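Flestville Home & Garden Boards > Storage and Organizing > Tall white cabinet, what would you do with the inside?

marina_g
2022-12-27
Hello everybody, and I hope you all had a restful few days. I have been reading this board since November and finally have a question of my own. We have a tall white cabinet in the little room off the hallway, the one my daughter took over for her puppet shows, and I would like it to hold her costumes, the craft paper, and (if there is any justice) my own wrapping things. It has a drawer up top, a shelf, and then one big space under that with a bottom shelf. The big space is where everything turns into a heap. I put a basket in there and now I have a heap in a basket. Would you add more shelves, or hooks, or something else altogether? I'm handy enough with a screwdriver but I don't own a saw.
Marina Gavalas

oldpinehouse
Shelves, shelves, shelves. One tall space is always going to swallow things. I added 3 to ours, had the store cut them for me, and set them on those little pegs. My husband said it was too many and now he keeps his shoe polish on one of them, so there you go. Measure the inside in a couple of places before you have anything cut, cabinets are rarely as square as you think!

Armindo B.
I am going to disagree with my friend above, and I say it with affection. If it's for costumes, don't fill it with shelves. Cloth on shelves gets folded twice and then pulled out from the bottom by a child, and you are refolding until spring. Use the back. We did a row of pegs in my granddaughter's cupboard and she hangs things up herself, capes and all. Keep the bottom for a bin of shoes and hats.

oldpinehouse
Armindo, craft paper doesn't hang though. And she said wrapping things too!

Armindo B.
Paper can stand up in a tall bin. Or it goes in the drawer, if it's a decent drawer. I have kept wrapping paper standing in an umbrella stand for 30 years and it's still straight.

teakettle_jo
Could you do both? Hooks on the inside of the doors and one extra shelf low down. The only thing I'd watch is weight on the doors. I hung a bag of blocks on one of mine and the hinges started to sag, and I spent a whole evening with the screwdriver trying to get it to close nicely again. Light things only, scarves and such. Also Marina, is there anything on the back already? Some of these have fittings in them from whoever had them before.

marina_g
Oh, you are all so kind, and I'm enjoying the shelf war more than I should. Yes, there are fittings! The back is gray and already has small round white ones on it, a row of 3 and then another one a bit higher on the left, plus a few little dark bits farther down, one of them shaped like a padlock. I haven't decided what stays. The black curtains are from the puppet theater, they hang from a rail up near the ceiling and I clipped them along the top, and the foam letters are hers too, so please picture all of that staying put whatever I do with the cabinet.

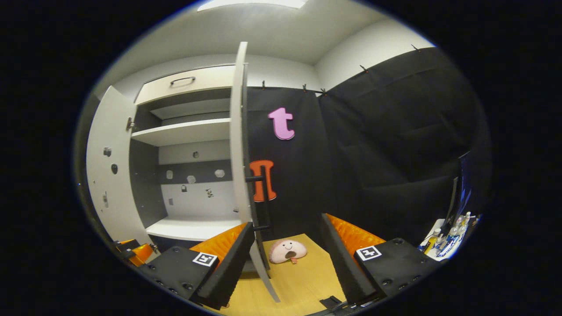

My worry with Armindo's idea is whether a row at the middle would leave enough length for the long dresses. The princess one is practically as tall as she is. And my worry with the shelves is that I know myself, and I'll put one thing on each shelf and call it full.

Armindo B.
For the long dresses, fold them over the hanger once and use the highest spot you have under the shelf. She'll need a stool, but children love a stool. Give any old fitting a good firm tug before you trust it with a coat. If it wiggles, take it off and start fresh.
Armindo Baptista

oldpinehouse
Fine, I will give you the hooks for the dresses. But I'm standing my ground on one more shelf at the bottom, for the paper, flat, in a box with a lid. Rolled paper gets crushed the minute a seven-year-old goes looking for a crown.

teakettle_jo
I second the box with a lid. And label it, even if it's only a drawing of what's inside. Mine were all labeled by my son, and there's one that just says STUFF.

marina_g
All right, I'm going to try pegs for the dresses and a lidded box at the bottom, and hold off on extra shelves until I see how the heap behaves. The drawer I'm claiming for ribbon and tape and I'm not taking questions on that. Does anyone have a favorite kind of peg for a thin back panel? I don't want a screw poking out the other side.

Armindo B.
Short screws, and glue a strip of wood across the back first so they have something to bite into. Ask the store to cut the strip, seeing as you have no saw. Sand the ends.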